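**Cerkby** is a catering kitchen in Ornorora that automated part of its dishroom in July. It employs 15 people and is run by Szu-yu Au.

## Automation

Plates were formerly racked by hand at the end of each shift. The kitchen now uses a two-armed robot for some of this work — mainly standing plates upright in wooden racks. Staff still scrape, wash and inspect every dish. 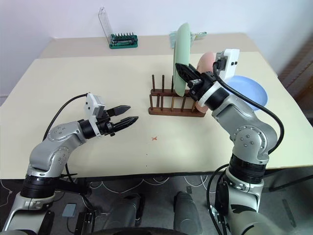 ## Effect on staff

No positions were cut. Two dishwashers moved to food preparation after a short course, and their hourly pay rose to match. The late shift now ends at 7 p.m. Some workers have said the remaining dishroom jobs are lonelier, and the roster was changed so that they rotate every Tuesday.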